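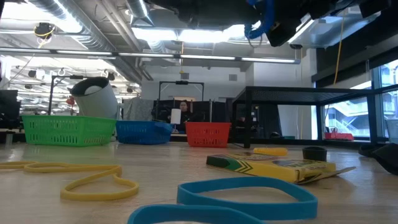
Baskets at the back, rubber bands up front.

Gimley FAQ
18 comments 2,444 shares

I keep getting the same messages about Gimley, my two-armed tabletop robot, so I've finally put the answers in one place. If yours isn't covered, leave it in the comments and I'll get to it (I'm slow in November, sorry!).

What is Gimley supposed to do?
Tidy a table. I want two arms that can pick up small, annoying stuff and put it in a basket, and pass things from one hand to the other when the basket is on the wrong side. That's the whole dream. I started the project after a winter of picking craft supplies off my own kitchen floor.

Why so many rubber bands?
They're cheap and they're horrible! A block sits still and has an obvious place to grab. A rubber band lies flat, flops over the minute you lift it, and loves to hook itself onto its neighbor. The big wide ones are a bit kinder. The thin tan ones are what I'd give somebody I was mad at.

Do you build it at home?
I did the first version at home, in a room the size of a closet, and my downstairs neighbor was very patient about it. Now I work at Urari, the shared workshop, where Tala Geagea got me a spot and Bjarke Ketilsson taught me how to square up a rail without swearing.

How are the arms mounted?
One on each side, facing each other, each base on a flat black plate. Black aluminum extrusion goes around the wooden top. I love extrusion – you loosen a couple of bolts, slide the thing over, tighten it again and pretend that was always the plan.

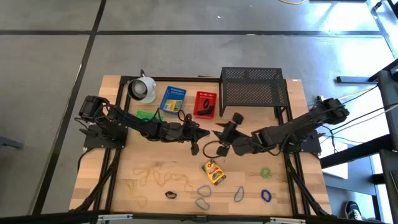 Left and right arms nearly meeting over the crayon box.

Don't the arms hit each other?
They have, yes. The middle of the table is where both of them can reach, so it's where the handoffs happen and also where the crunches happen. I run any new motion at a crawl first, with my hand on the power switch. Speed comes later, if it comes at all.

Can I use different baskets?
Sure. Pick something light with open sides, and in a color that stands out from your tabletop. My advice is to settle on a few and stick with them, though. I swapped mine halfway through the first version and had to redo all my drop positions.

What about the cables?
Ugh. Leave slack. Then leave more. I ran mine too tight the first time and the shoulder joint tugged a plug loose on every big reach. Bundle them, run them down the side of the table, and move each arm through its full range by hand before you put a single zip tie on.

How long did it take?
Five months of evenings for the first version, then two more to rebuild it at Urari. Gyu-bin Hyun says she could've done the rebuild in a weekend, and she's probably right.

Will you share the plans?
Yes, once I've redrawn the mounting plates. The current drawing has notes all over it that only make sense to me. Ro-un Ko has offered to check the hole spacing before I post the files.

Can I come see it?
Please do! Evenings after 6 are best. Message me first so I can let you in, and bring something weird for it to pick up.

Load more comments (5)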